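Home Talks Notes Slides Contact
12 comments 30 shares

The Cutlery Problem — speaker notes, household objects evening
Slot is 30 minutes including questions. Do not run over again.

(Wait for the coffee queue to sit down. Do not start with the drawer joke. The drawer joke died in Sullon and should be left there.)

Opening. Ask for hands: who has a drawer at home with a moulded tray in it? Keep them up if the tray has a slot for chopsticks. Most hands go down. Let the ones still up feel smug for a moment, then ask where they keep the teaspoons.

My claim tonight is a small one. The cutlery tray was designed for a household that owned knives, forks and spoons and was never going to own anything else. Plenty of us now eat noodles with one set and pudding with the other, and the tray hasn't been told. The chopsticks go in diagonally, on top of everything, and the drawer stops shutting in December when the relatives come and all the good spoons come out.

Slide 2. Leave it up while you talk.

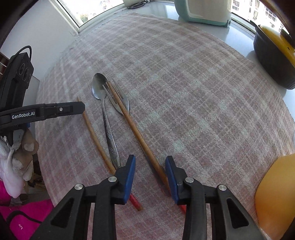
Chopsticks, spoon and fork on the plaid cloth.

Points to make on this one:

The chopsticks don't match. One is lighter and one is darker, and the darker one is longer. Red tips on both, so from a distance you could persuade yourself they were a pair. I have eaten whole dinners with pairs like this. You adjust. After a while the hand just assumes one side of the world is further away.

The spoon has a swirl engraved down the handle. Ask the room why a spoon is allowed decoration and a tray slot, while a chopstick gets a dab of red and has to find its own accommodation. (Pause. Somebody usually says "dishwashers". Nod as if this is an answer.)

Mention the tablecloth. I am in favour of pink-and-white plaid for sorting. Stainless steel shows up well on it, and you can't be grand about cutlery on a cloth like that.

If it's going well, the Kuster digression. If not, skip to slide 3.

Kuster digression: the Kuster catalogue used to sell a tray with an "oriental compartment" which was too short for any chopstick I own. I rang them up. They said it was for the shorter kind. I asked which kind that was and was offered a discount on a bread bin. I have the bread bin. It's quite good.

Also the date thing. I have a household inventory copied out that begins in 1693, and it lists spoons one by one, by weight and by dent. Nobody in it owns a tray. They had a box, everything went in the box, and as far as I can tell they ate. People like this bit. Don't read out more than two lines of it, however much you want to do the voice.

Sip of water.

Slide 3. The case for upright.
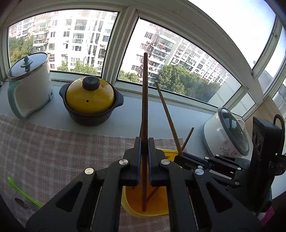 Long sticks, yellow container, pot on the counter behind.

What I want them to take from this is the container. It's plastic and it's yellow and it has a rounded rim. That is all the engineering there is. The Vikar solution, by comparison, is bamboo with a felt foot and a drip plate and costs more than my kettle. I owned one. The drip plate is now under a cactus.

Long things want to stand up. Umbrellas worked this out, so did paintbrushes and celery. A chopstick in a pot takes up the space of its own end. In a drawer it takes up its whole length plus your patience.

Then the objections, quickly:

Tips up or tips down? Tips up if they're still damp, tips down if there are children at the counter. I have changed my mind on this twice and will not be taking a vote.

They lean. Yes, they do. They lean about in all directions, and the second one always goes off at an angle by itself. A narrower pot fixes this and then falls over, so pick your trouble.

Worktop space. Point at the counter under the windows. The electric pot has the far left, glass lid on top, teal knob, long teal-green handle, taking up room without shame. Anyone who can house that can house a yellow container. (I say this with affection. I like the teal knob.)

Agbeko method, if asked: one pot for sticks, one for spoons and forks, nothing in the drawer except string. It works. You do end up with a very roomy string drawer.

Closing. Hands again: who will go home and move the chopsticks? Expect 2. Thank them both warmly.

Handouts are by the door, 150 printed, so please take several. The ones with the staple in the wrong corner are the same inside.

Questions I'd sooner not get: sporks. Ladles. What happened to the bread bin.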